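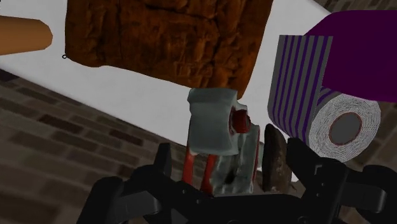 Lindsay Pomare wrote back that I had the abstentions all wrong, and that a shareholder who sits on their hands in a pay vote has already told the board plenty if the board would only listen. I've kept coming back to her note while writing this section, so it seems fair to start from it.

Figure 4. Computer-rendered view of a pale tabletop with brick-patterned ground beyond it.

4.2 Who stays away from the pay vote, and why I think it matters

The usual way of reading a pay vote is to take the votes for, take the votes against, and throw the rest in the bin. I did that too in my first draft (it makes the sums a lot easier!). My records cover 448 votes on directors' pay, and if you read them that way most look thoroughly dull. The board asks, the holders say yes, and everybody goes off for a sandwich.

Kiscombe is where the easy method started to bother me. One family holds 40 per cent of the shares there, split between a father, two daughters and a trust, and they'd voted with the board for as long as I have records. Then in April the board put up a new bonus plan with softer profit targets, and the family didn't vote at all. The plan passed with a huge majority of the votes cast, and the company's statement called this strong support. On paper that's perfectly correct. It also leaves out the biggest block of shares on the register, and I'd say a reader of that statement has been told rather less than they need.

Pomare's view is that the family was sending a warning. My own view was duller: I assumed they couldn't agree among themselves and had let the deadline slide past. I went back to the minutes hoping to settle it, and they don't help either of us. There is one line recording that the proxy forms "were not received", with no word on whether anybody chased them up.

Gudholm looks similar at first but I don't think it is. The big holder there is a pension fund which has a written policy of abstaining whenever the pay report arrives late, and the report arrived late. Fine, no mystery. I've coded that one as procedural and left it out of the tables that follow, along with eight others where a written policy explains the whole thing.

Skeltell gave me the most trouble. The founder sold down over several years but kept enough to be a nuisance, and on May 15, 2023 he turned up in person, spoke against the chief executive's retention award for a good long while, and then abstained. I've read the transcript more often than is healthy. If I count him as an abstainer, the award sails through. Count him as a vote against and it still passes, but by so little that the board would have had to explain itself to holders afterwards. I ended up running the tests both ways, and both sets are in the appendix.

So for the rest of the paper I use turnout as well as the split. I measure dissent as a share of all the shares that could have been voted, and I report the silent shares in their own column. This makes small firms with sleepy registers look grumpier than they are, a problem I try to deal with in 4.3 by comparing each firm with its own earlier meetings.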